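Back into Veltari after the April patch

Posted in: Games, PC, What I'm Playing

I reinstalled Veltari last week, mostly to see if the save bug was fixed.
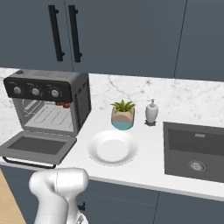
It is, as far as I can tell. My old file from Ullbridge loaded on the first try, with all 217 hours still on it. The patch was bigger than I expected and took most of an evening on my connection.

The main change is fast travel. You used to need 4 tokens to get from Ullbridge to Mekville and now you need 2, which makes the delivery quests worth doing again. I had about 30 of them sitting in the log.

Trading got worse. The smith in Mekville wants 765 coins for a repair kit, and selling ore doesn't cover that anymore. Issa Issa, who I play co-op with, says to skip the smith and buy from the boat merchant at night. I tried it and he's right, but you have to wait at the dock until the merchant shows up.

Mireille Sfeir asked in the comments if controller remapping works yet. The triggers can be changed, the d-pad still can't.

I'm playing the harbor chapter next, then probably starting over on hard.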